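The personal year-end letter has become a form with rules, and the first of them is that the writer must account for everyone. Marriages and births are reported, followed by moves and then by deaths. Between these, in a sentence or two, come the people who have dropped out of the writer's life. It is the position of this essay that those sentences should be left out.

I edited the members' annual at Fenora for eight years, and in that time I read some 400 letters submitted for it. The limit was 334 words, and most contributors kept to it. A surprising share of those words went to former friends. They were seldom named in full. They were "a person I once trusted," or "someone I will no longer discuss," and every reader in the association knew who was meant.

The case for such passages was put to me most ably by Amanuel Woldegiorgis, who preceded me as editor. He held that a letter which records only arrivals is a false record. A friendship of 38 years does not end without marking the person who lived it, and readers are owed the mark. I accept the first part of this. Grief over a friend is real grief, and our customs make little room for it. There is no card for it and no day off from work.

I do not accept that the annual letter is the place to make that room. A letter of this kind goes to many people at once, and it permits no reply. The absent friend usually reads it, or hears of it within the week, and finds a private quarrel settled in print by one of the two parties to it. In March, after one issue, I received a short note from a woman who had been described in another member's letter as "cold." She asked for nothing. She wished the editor to know that she had been caring for her father that year and had not told anyone.

Afterward I began returning such passages to their authors with a request to reconsider. Most agreed. A few withdrew their letters, and one resigned from the association, a loss I still regret. The letters that came back were often better. Having given up the paragraph of complaint, the writer had space to say what the year had been like on an ordinary afternoon, what was cooked and who came to the table.

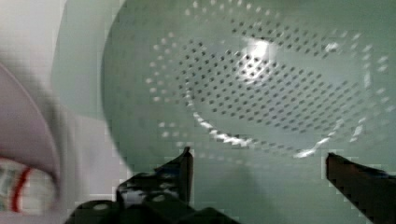
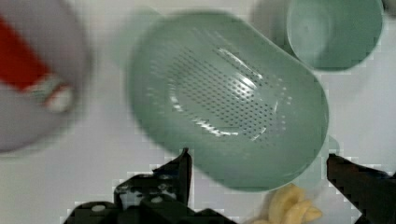
Pale green, with rows of small holes.
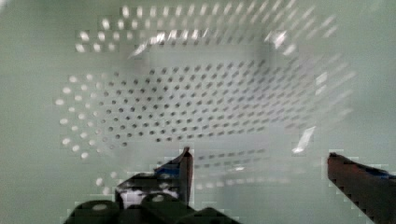
Should a writer ever mention a lost friend in a letter meant for many readers?

Only when the friend has been told beforehand and has raised no objection. In every other case the matter belongs in a letter to that friend, sent or unsent.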